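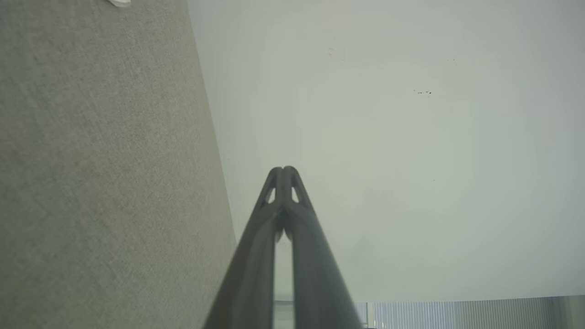

What does Telter do?

Telter tidies people's homes and cleans the soft furniture in them, mainly sofas, padded benches, armchairs and headboards. We also sort, fold and put away clothes.

By the Telter office
11 April 2023

Telter is a small household firm in Tralau. There are nine of us, counting the two who work in the office. We started with upholstery cleaning only, out of a unit behind the old Siddiqui furniture shop, and took on the tidying work later when customers kept asking for it. Both sides of the business now bring in much the same amount of work, and most people book them together.

How we came to do both

When we only cleaned fabric, the first part of every visit went on clearing the seats. Coats, jumpers, school things, towels, post. We would ask people to clear the sofa before we came and most of them meant to. In the end we put clearing on the price list and trained for it properly. It takes a while to do well in someone else's house. You have to know what is clean, what is for the wash and what has been left out for tomorrow, and if you don't know you have to ask.

We don't throw anything away. If we find a scrap of paper on a seat it goes in a dish on the nearest table, and the customer decides. A till receipt looks like rubbish until somebody wants to return a kettle.

What happens on a visit

We look at the furniture first, before touching it, and agree with you what is going to be done. Clothes come off next. They are shaken out, turned the right way and put in 3 piles: to wash, to fold, to hang. Anything brightly coloured is moved before any liquid comes near the upholstery, and so is anything new. Reds are the usual trouble on pale fabric, particularly cotton jersey that hasn't been through many washes.

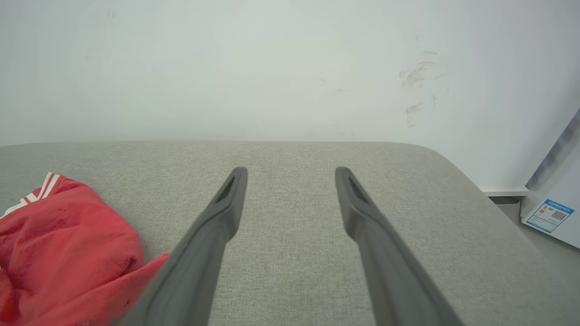
After the clothes we vacuum, seats first, then arms and back, then the gap along the wall. If a piece is pushed right up to the wall we bring it forward if the floor allows. Light painted walls mark easily behind seating, and we will wipe down small specks and scuffs if the paint will stand it. We test a bit low down first. Matt paint often won't, and in that case we leave it and tell you.

Then the fabric itself. Pale greys and beiges in an open weave are the most common thing we see now, and they need less water than people expect. We use Brodomine, a mild foam that we buy from a supplier in the town, and work it in with a soft brush along the weave. Rounded corners at the front of a seat take the most wear and we go over those twice. The foam is taken up with a cloth and the piece is left with the windows open. Please don't sit on it or put clothes back on it until the evening.

Folding and putting away is done last, while the seat is drying. We fold the way you fold. If you have no particular way we fold in thirds, which fits most drawers.

What we don't do

Leather, suede and silk. Carpets on stairs. Curtains, unless they are already down. We don't iron, and we don't take washing off the premises. We can put a load on for you if the machine is there and you have shown us which powder.

We don't repair frames or springs either. If a seat sags we will say so and you can take it up with an upholsterer. We have no arrangement with any of them and take no commission.

Where we work

Tralau and anywhere within 9 miles. We do go further for landlords with several flats in one building, but please ring first. Last year we looked after 111 homes on a regular basis, most of them monthly. One-off visits are fine and there is no contract to sign. September is our busiest month, when the student lets change over, so it is worth booking early for that.

The unit

We are still in the same unit as when we began. The Siddiqui sign is over the front door on the street side and ours is round the back, next to the bicycle rack. You are welcome to bring cushion covers in by hand between visits. They need to be empty, with the zips closed, and with your name on the bag - a surprising number come in with no name at all and sit on the shelf.

We keep a box of fabric pieces at the counter, all cut from old stock, so you can see how different weaves look before and after cleaning. The linen types change the most. Ask to see it if you are thinking of buying something pale.

Joining us

New staff spend their first weeks alongside someone experienced and are paid the full rate from the start. You don't need to have done the work before. You do need to be careful with other people's belongings and able to lift one end of a sofa. Write to the office or leave a note at the counter.

Last updated: September

Comments

greyhallway
Had the bench in our back room done. Came up well apart from one old tea ring, which they had warned me about. Is Brodomine all right on wool mix?

Telter office
Usually yes, but it depends how much wool. Bring a cushion cover in and we will try it on the inside of the hem.

two_cats_tralau
Do you do pet hair or is it extra?

Telter office
It's included. If there is a lot, the visit may run longer.

m. from the flats
My jumpers have never been so flat. Could not find the bike rack, went in the front by mistake.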